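FOR IMMEDIATE RELEASE
September 19, 2026

Trurora opens a repair counter in Clorurstead, and you can bring your wobbly chair

I've been wanting to send this one out for ages. Trurora, my little secondhand homewares shop on Trivari Street, is getting a proper repair counter. It opens in November at the back of the store, and yes, you can walk in with a lamp under your arm and walk out having fixed it yourself!

If you've shopped with us before, you know how it goes. Somebody finds a lovely old stool, turns it over, sees one loose leg and puts it back. I used to take those pieces home and work on them at my kitchen table, and my kitchen table has had enough. So we took over the storeroom next door – 84 square feet, mostly full of picture frames I'd forgotten buying – and knocked through the wall in between.

The counter will have hand tools you can use for free while you're in the store, plus a drawer of screws, hinges, felt pads and chair glides sold by the piece. You don't have to buy a pack of 50 to replace one screw (my least favorite errand in the world). Most of what comes through our door needs tightening, gluing or a new knob, and we'll happily show you how.

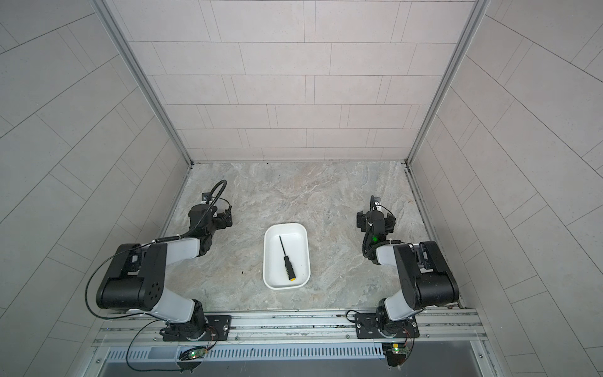
A screwdriver in a white tray, with tiled walls on three sides.

We're also running Saturday morning sessions for beginners. Each one costs $10, lasts an hour and a half, and has room for 9 people, so please book ahead. The first few cover drawers that stick, chairs that rock and cabinet doors that won't hang straight. Bring your own problem piece if you can carry it. If you can't, we have plenty out back for you to practice on.

Sangkhawat, the café across the street, is doing coffee and those sesame buns for the opening weekend. I'd come for the buns alone.

A few things we can't take on: microwaves, anything that runs on gas, and upholstery bigger than a seat cushion. I know, I have a sofa too. For rewiring lamps, ask me first and I'll tell you if it's a counter job or one for an electrician.

Trurora has been selling used furniture, kitchenware and lighting in Clorurstead from the same corner shop since the beginning, and we found new homes for 1446 pieces last year.

Session bookings are open now at the register. Press visits are welcome on any weekday before noon – just knock if the door is locked, I'm probably in the back.

Trurora, Trivari Street, Clorurstead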